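Cloudy steel bench top - how do I get the shine back?

We use a stainless table under a roller rack in our Tilton workshop, and the top has gone smudgy with rusty-looking marks. What works?
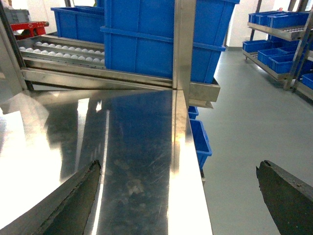

Tilton, July

Hoping to save it!

Syahrul Oei
Oh, you can! Dish soap first, then a soft pad, always with the grain. Dry it right away - 7 minutes, tops. I love this job.

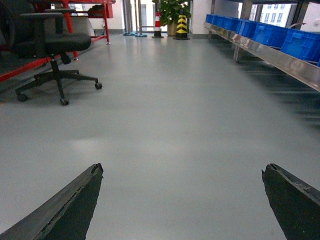
Aisle and office chair, Tilton workshop

Stullside
600 grit for scratches. Test a corner. 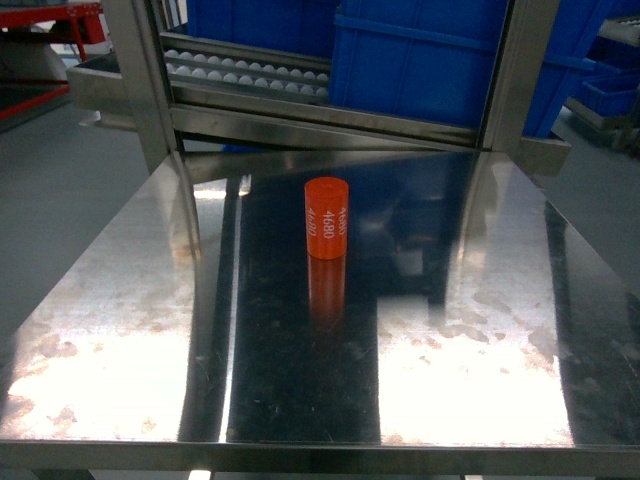 Rust spots love baking soda paste, so try that before any grit!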